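Keeping the Old Desktop
Posted Jul 26, 2026 by Alun Skyrme
Filed under: Home, Money

I had planned to buy a new computer this summer. The one under my desk is 9 years old, and by June it was taking so long to open a spreadsheet that I would go and put the kettle on. I priced a replacement from Lanz that came to 900 dollars before tax. Then the water heater went, and the computer money went with it.

So I spent a couple of weekends working out how little I could spend and still have a machine that does what I need. I do bookkeeping for two small businesses, keep the family photos, and print the odd label. No games.

The first thing I did cost nothing. I went through the list of programs that start up with the computer and turned off most of them. There was a printer helper for a printer I gave away, and a music program I haven't opened since we moved to Tundley. Startup got faster right away.

The second thing was memory. My neighbor Murali Subramaniam told me to check how much I had before buying anything, and he was right to. I had 2 sticks and two empty slots. A used pair that matched cost me 50 dollars at Skimon, the secondhand parts counter behind the tire shop. They let you return things within the month, so keep the receipt.

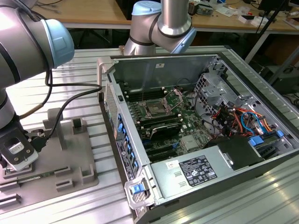
A memory module, the thin green part in the slot.

If you buy memory, write down exactly what is printed on the label of the old stick and take that with you. Different generations don't fit each other's slots. Turn the computer off at the wall, touch something metal, and push until the clips close. I didn't push hard enough the first time and got a black screen and a long beep. The second try was fine.

After that I cleaned up the files. This was the slow part. I had three copies of the same photo folder from three different scares about losing it. I kept one on the computer and one on an outside drive that stays at my sister's house. Old tax records went into a single folder by year. It took most of two evenings and I didn't enjoy it.

Elaheh Mahmoudi, whose books I do, asked why I didn't just move everything online and pay by the month. I thought about it. For her shop it makes sense, with three people needing the same files. For me it would be another bill.
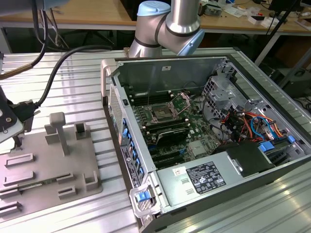

Desktop tower on its side with the case open.

I also dusted the inside. I used a soft paintbrush and a can of air, out on the back step, and held the fan still with a finger while I did it. The computer is quieter now. I wish I had done that years ago.

It still isn't a fast machine. Big photo files take a while, and I expect I'll have to replace it when the accounting program stops supporting it. I'm putting a little aside each month for that.

Next post will be on the water heater, including what Dirden quoted me and what I ended up paying.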